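Thread: where the hot water goes between the heater and the tap, and what it costs. I logged one house for a year. Plumbing, arithmetic, no product links.

1/ The house is in Skutelcombe. Single story, long and narrow, tank heater in the garage at one end, kitchen at the other. The run from heater to kitchen is 80 feet of three-quarter-inch copper, uninsulated, most of it in the crawl space.

2/ Three-quarter-inch copper (type L) holds a quarter of a tenth of a gallon per foot, close enough. Multiply it out and the run holds 2 gallons. After a few hours idle, all of that is at crawl space temperature.

3/ To get hot water at the far end you have to push the whole cold volume out first. In practice you push out more than that. The leading edge of the hot water gives up heat to the pipe wall, so the first water from the heater arrives lukewarm.

4/ The kitchen faucet has a flow restrictor. Low-flow fittings save water while you are using it. They do nothing for the volume sitting in the pipe, and they make the wait longer. Same gallons, more minutes.

5/ Logging setup: a Gustero pulse counter on the cold feed to the heater, plus a temperature probe taped to the pipe under the kitchen sink. The counter gives volume, the probe says when hot arrives. Everything between the start of flow and the probe crossing a fixed threshold gets booked as waste.

6/ The threshold matters. Set it too high and you book usable warm water as waste. Set it too low and you flatter the system. I used the temperature at which I would start washing a greasy pan, then left it alone for the whole year.

7/ Result for the year: 1,928 gallons run down the drain at the kitchen waiting for hot. Bathrooms are excluded. They sit near the heater and barely register.

8/ Distribution is uneven. The first draw of the morning is a full purge. So is the first one in the evening. Draws during cooking are close together and the pipe stays warm between them, so they cost very little each.

9/ Short draws are the worst case. Somebody turns the handle to hot to rinse a cup, runs it for a few seconds and shuts it off. No hot water reaches the tap. The heater has still sent hot water into the line, where it cools and is lost. My volume figure does not count this. The energy figure should.

10/ Catching the purge water is the cheapest fix. With a double-basin sink, put a bucket or a large pot in the bigger basin and let it fill while you wait. It is potable water and it can go to plants, the kettle or the dog. Two of us kept this up for three weeks, then stopped.
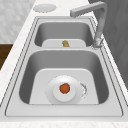 11/ Next option, insulation. Foam sleeves on the whole run slow the cooling, so a draw an hour after the last one may still find warm water in the pipe. They do nothing for the overnight case. Worth fitting anyway if you can reach the pipe without cutting anything.

12/ Smaller pipe. Half-inch holds a bit over half as much per foot as three-quarter. If the run serves one faucet and the pressure is decent, half-inch is enough and the wait drops accordingly. Many long trunk lines are sized for a bathtub that was never put at that end of the house.

13/ Check the pressure drop before going smaller. Narkach supplies our street at a good pressure and I had room to spare. A house on a weak well pump may not.

14/ Recirculation. A small pump moves the cooled water back to the heater before you open the tap. With a dedicated return line this works very well. Without one, a crossover valve under the sink sends the cooled water back through the cold line.

15/ Drawback of the crossover: your cold tap runs warm for a while after the pump has been on. If you drink from the kitchen cold tap, you will notice. I did, and so did everyone who visited.

16/ The control method matters more than the pump. Running all day, you save water and turn the pipe into a radiator. On a timer, you cover the morning and miss whatever happens off schedule. With a push button at the sink, the pump runs only when somebody wants hot water. Button wins on energy by a wide margin.

17/ I fitted a Jardine pump with a button in May, after the logging year closed. Parts came to around $200 including the crossover valve, which I have since removed in favor of a proper return line. The return is half-inch PEX and it took a weekend in the crawl space.

18/ Wiring notes. The pump needs a switched outlet near the heater. The button is low voltage and can run back along the pipe. Add a return temperature sensor so the pump stops itself when hot arrives – otherwise it runs until its internal limit and pushes hot water around the loop for no benefit.

19/ Fit a check valve on the return. Without it, warm water can drift backward through the loop by convection when the pump is off. Symptom: the return pipe is warm at a time when nobody has touched a tap for hours.

20/ Point-of-use electric heaters come up every time I post on this. A small tank under the sink does work. You need a circuit for it, it has standby losses of its own, and it takes up cabinet space. For a single distant sink in a house where the crawl space is sealed off, I would look there first.

21/ Money. At our water and sewer rates the volume saved is a small line on the bill. The gas used to heat water that then cools in the pipe is a larger one, and the button pump only partly recovers it. Payback is slow. If cost is the only concern, insulate and stop there.

22/ If you are building or remodeling, move the heater. Put it in the middle of the fixtures, or put the fixtures near the heater. Every foot of pipe you leave out is volume you never have to purge.

23/ Spreadsheet with the daily totals is up as of 2/23/26. Columns are date, total draws, purge volume, threshold crossing time. There is a gap in the autumn where the counter battery died. I left it blank and did not fill it in, so the yearly total is slightly low.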